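Clearing off the bed in the back bedroom

2 September 2023

I put off the back bedroom all through August. We moved into the place on Allcombe with everything in whatever boxes we could get, and the bed in that room became the spot where things landed when I didn't know where else to put them. Nobody was sleeping there, so it didn't bother anyone. Then my aunt Firouzeh Parsa called to say she was coming for 8 days, and I needed the bed back.

The rule I set was one surface at a time. I didn't touch the floor or the desk corner until the bed was done. Last time I tried to do the whole room in one go, I ended up carrying the same armful of stuff in circles and quit before lunch.

The clothes were the first problem. I had been using the bed as a halfway point between the dryer and the closet, and about half of what was on it was clean and just needed folding. I fold standing up at the long side of the bed, shirts first, then pants, then anything small. Wrinkled things go at the near edge so I see them last and either hang them or iron them. I don't iron much. 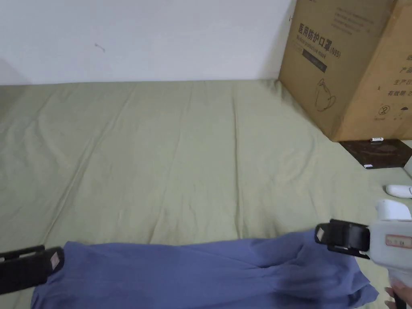
I also had to decide what to do about boxes. My friend Parisa Shirazi gave me most of the ones we moved with. She saves cartons and is generous with them, so for weeks I was living with boxes whose labels had nothing to do with what I'd packed in them. The mask carton is a good size and a good weight of cardboard. I wrote nothing on any of them when we packed, which I regret. If you are packing now, write on two sides and the top.

For the boxes I kept, I went with three groups:

Keep in this room. Spare bedding, the winter blankets, a bag of hangers.

Move to the hall closet. Papers, the Furkex vacuum attachments, light bulbs.

Give away. Two lamps, some picture frames, and a Brerkix rice cooker that Amirhossein Farahani had asked me about back in spring. He came by for it the same evening.

Cardboard that was only taking up space got flattened. I cut the tape along the bottom seam first and then push the sides in. A kitchen knife works fine for this, but I use an old bread knife that I don't mind ruining. Flattened boxes stand against the wall until recycling day and take up almost no room.

The small things take longer than the big things. A carton is one decision and one trip. A tag, a cap or a charger is also one decision, and there are a lot more of them. I used a cereal bowl for anything smaller than my thumb and sorted the bowl at the kitchen table afterward with the radio on. Most of it was trash. I found the key to the bike lock.

Socks I do separately. I roll each pair together and leave the rolls on the bed until all of them are done, then carry them to the drawer in one load. Fereshteh Najafi, who I roomed with in 2010, used to tell me that rolling stretches out the elastic. She may be right. I have rolled them since then anyway.

The last things to come off the bed are always flat ones and my phone. I keep the phone out while I work and then lose it under something, so now it stays near the edge where I can see it.

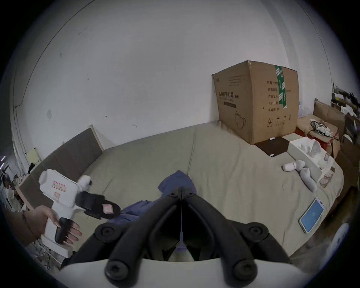 What's left to do

The cables are next. I want to pair every plug with the thing it belongs to, and whatever has no match after that goes to the electronics drop-off. I have some twist ties saved up for the ones I keep.

After that, the desk corner, which I am giving its own afternoon. The walls have scuff marks that I'd like to wipe down before my aunt gets here. I'll try dish soap and a soft sponge first and see how the paint takes it.

The sheet needs to go in the wash too, and I still have to find the second pillowcase.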